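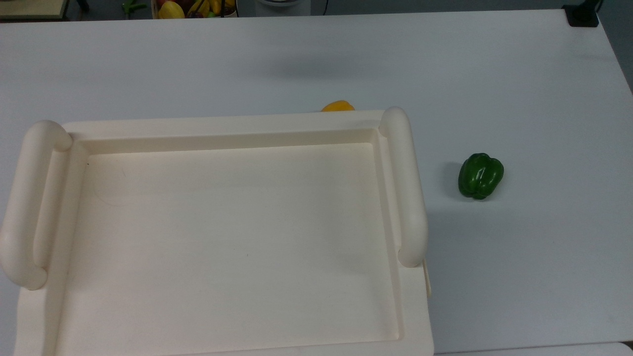
March is when I remember that I like vegetables. All winter it's potatoes and onions, and then one Saturday I come home from the Gitmont market with way too many peppers and no plan at all.

So, stuffed peppers! I do a mix of yellow and green, even though my brother-in-law Mojtaba Karimi swears the green ones taste like lawn. (He eats them anyway.) The yellow ones go sweet and soft in the oven and the green ones stay a little bitter, and I want both on my plate.

The filling is whatever's around: rice, an onion, a can of tomatoes, a lot of dill. I used to cut the tops off and stand them up, but they'd tip over and dump rice everywhere, so now I halve them the long way and bake them 62 minutes. Yes, 62. I set the timer wrong once and they came out better than they ever had at an hour, so I stuck with it.

The other thing I've been fussing over is the big cream tray with the tube handles. I love it for carrying stuff out to the table, it's got a proper rim and it's easy to grab. It does have a few scuffs now, and I've tried baking soda on them 3 times with nothing to show for it. If you've got a trick for marks on plastic, please leave it in the comments, I'll try anything short of sandpaper.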